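Mon 26 February

Farer project, Irkby club room. In late, only got the back half of the session.

Picked up where Hạnh left it. Tidy-up task: find slippers, pair them, put on rack. New gripper pads on (the soft ones from Shin), old ones kept slipping on anything with a thick sole.

Arm speed down to 30 percent, leave it there till the Rinport round in May. Hạnh Sầm wants it faster, I don't, argued, left it.

Pairing step: 94 tries logged, 57 good. Most of the bad ones are left/right mixed up on the light colours. Grey vs off-white is a pain, under the ceiling lights the threshold just eats both. Tried bumping exposure, worse. Put it back. Need to redo the colour calibraton with the blinds down and write the numbers in HERE this time, not on a sticky note.

Depth on the bottom shelf still reads short, 550 mm when the tape says otherwise. Might be the carpet stripes? Check.

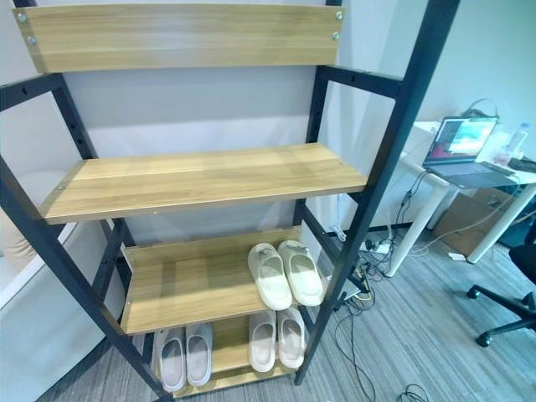
Rack, three pairs on. Cream on the middle shelf, grey and off-white at the bottom, top plank clear.

To do
- middle shelf placement: toes to the back, and the bottom ones? or does it matter?? ask H.
- cables on floor by the rack, tape them down before the base drives anywhere near
- copy logs off laptop
- rerun pairing w/ shelf order swaped

2 comments
Share 4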